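야생동물 촬영 장비 > 설정 안내서 > 4장
공유 30 · 댓글 4

4장. 무인 촬영 모드 설정 (Lekitz 트리거 유닛)

이 장은 Lekitz 트리거 유닛을 카메라 본체에 연결하고, 현장에 장시간 두고 쓰기 위한 기본값을 입력하는 절차를 다룬다. 대상 펌웨어는 1118 이상이다. 하위 버전에서는 4.3절의 감지 지연 메뉴가 표시되지 않는다. 삼각대와 방수 하우징의 조립은 3장을 먼저 끝낸 뒤 진행한다.

4.1 준비물

- Lekitz 트리거 유닛 본체
- 카메라 접속 케이블(단자 규격은 부록 B 참조)
- Rarkwood 마운트 플레이트와 육각 렌치
- 64GB 메모리 카드 두 장
- 완전히 충전한 카메라 배터리와 예비 배터리
- 흡습제, 마른 천

주의: 케이블을 꽂거나 뽑을 때는 카메라와 트리거 유닛의 전원을 모두 끈다. 한쪽만 켜진 상태에서 연결하면 셔터 신호가 계속 출력될 수 있다.

4.2 본체 연결

1. 카메라의 전원을 끄고 배터리를 분리한다.
2. 마운트 플레이트를 카메라 바닥의 나사 구멍에 맞추고 손으로 조인 다음, 렌치로 4분의 1바퀴만 더 돌린다.
3. 트리거 유닛을 플레이트의 홈에 밀어 넣는다. 걸쇠가 걸리는 소리가 날 때까지 민다.
4. 접속 케이블의 L자 단자를 트리거 유닛의 OUT에, 일자 단자를 카메라의 릴리즈 단자에 꽂는다.
5. 케이블을 플레이트 옆의 고리에 한 번 감아 고정한다. 고리와 단자 사이에는 손가락 한 마디만큼 여유를 둔다.
6. 배터리를 다시 넣고 카메라, 트리거 유닛의 순서로 전원을 켠다.
7. 트리거 유닛의 표시등이 녹색으로 두 번 깜박이면 연결이 완료된 것이다. 적색이 계속 켜져 있으면 4번 단계로 돌아간다.

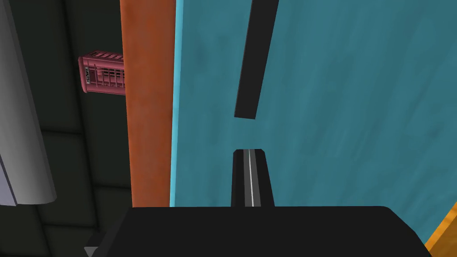
참고: 일부 카메라는 릴리즈 단자와 마이크 단자의 크기가 같다. 표시등에 이상이 없는데 셔터가 동작하지 않으면 단자 위치를 다시 확인한다.

참고: Kukiren 하우징을 사용하는 경우 5번 단계의 고리는 쓰지 않는다. 케이블은 하우징 뒷면의 고무 패킹을 통과시키고, 패킹이 접히지 않았는지 안쪽에서 확인한다.

4.3 감지 및 촬영 값 입력

카메라 쪽 설정을 먼저 한다.

1. 촬영 모드를 M으로 둔다.
2. 초점을 수동으로 전환하고, 동물이 지나갈 지점에 막대를 세워 그 위치에 맞춘다. 초점링은 종이테이프로 고정한다.
3. 셔터 속도는 400분의 1초를 시작값으로 한다. 빛이 부족한 숲 안쪽에서는 ISO를 먼저 올리고, 셔터 속도는 마지막에 낮춘다.
4. 촬영 후 자동 재생을 끈다.
5. 자동 절전 시간을 30분으로 설정한다. 더 짧으면 첫 컷이 누락되는 기종이 있다.
6. 손떨림 보정을 끈다.
7. 셔터음과 AF 보조광을 끈다.

이어서 트리거 유닛을 설정한다.

1. MENU 버튼을 길게 눌러 설정 화면으로 들어간다.
2. SENS 항목에서 감도를 선택한다. 기본값은 MID이다. 여우보다 작은 동물은 HIGH, 사슴류는 LOW를 권장한다.
3. DELAY 항목에서 감지 지연을 0으로 둔다.
4. BURST 항목에서 연속 컷 수를 3으로 입력한다.
5. REST 항목에 다음 감지까지의 대기 시간을 초 단위로 입력한다. 먹이터처럼 같은 개체가 오래 머무는 장소에서는 값을 늘린다.
6. SAVE를 선택하고 표시등이 꺼질 때까지 기다린다.

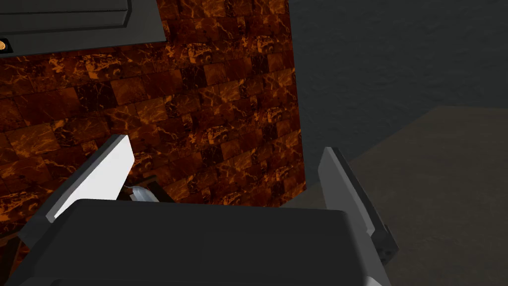
주의: 저장 중에는 전원을 끄지 않는다. 설정값이 손상되면 MENU와 SET 버튼을 동시에 눌러 초기화한 후 이 절의 두 번째 절차를 처음부터 다시 한다.

주의: 한낮에 달궈진 바위나 바람에 흔들리는 풀은 HIGH 감도에서 오감지를 일으킨다. 센서 앞의 마른 풀은 눕혀 두되 꺾거나 뽑지 않는다. 보호구역 안에서는 식생에 손대지 말고 센서의 각도를 바꾼다.

4.4 동작 시험

1. 트리거 유닛을 TEST로 전환한다. 이 상태에서는 표시등만 반응하고 셔터는 눌리지 않는다.
2. 센서 정면을 왼쪽에서 오른쪽으로 천천히 가로지른다.
3. 표시등이 켜지는 위치를 바닥에 표시한다.
4. 반대 방향으로 반복한다. 두 표시의 가운데가 초점 위치에서 크게 벗어나면 센서 헤드의 나사를 풀고 각도를 조정한다.
5. ARM으로 전환하고 한 번 더 가로질러 실제 컷이 기록되는지 확인한다.
6. 시험 컷을 확대해 초점과 노출을 확인한 뒤 삭제한다.

시험은 실제 촬영과 같은 시간대에 한다. 오후 2시에 맞춘 노출은 해 질 무렵에 맞지 않는다. 플래시를 함께 쓸 때는 Gebretsadik 무선 수신기의 채널이 트리거 유닛과 같은지 확인하고, 광량은 16분의 1 이하로 시작한다. 둥지와 굴 입구에는 플래시를 쓰지 않는다.
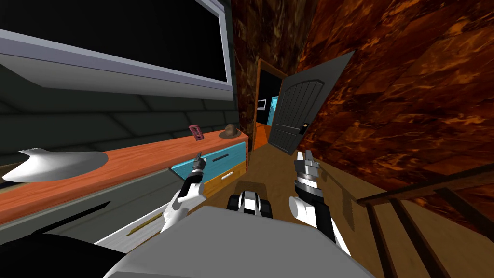 4.5 저온 환경

2월의 고지대처럼 영하의 기온이 이어지는 곳에서는 배터리 지속 시간이 크게 줄어든다.

- 예비 배터리는 옷 안주머니에 보관하고 교체 직전에 꺼낸다.
- 하우징을 닫기 전에 새 흡습제를 넣는다.
- 회수한 장비는 지퍼백에 밀봉한 채 실내로 들여온다. 외기와 온도가 같아질 때까지 열지 않으면 결로가 생긴다는 오해가 있으나, 밀봉 상태로 실온에 도달한 뒤 여는 것이 맞는 순서다.
- 렌즈 앞면에 성에가 끼면 입김을 불지 말고 마른 천으로 닦는다.

4.6 표시등 상태

녹색 2회 점멸: 연결 완료
녹색 점등: 감지 중(TEST)
황색 점멸: 트리거 유닛 배터리 부족
적색 점등: 케이블 연결 불량
적색 점멸: 저장 오류, 초기화 필요

황색 점멸이 시작된 뒤에도 촬영은 계속되지만 감지 거리가 짧아진다. 다음 점검 때 배터리를 교체한다. 원격 점검 설정은 5장에서 다룬다.

태그: 무인촬영, 트리거, 야생동물사진, 설정법
문의: 고객지원 게시판 | 무단 전재 금지 | 맨 위로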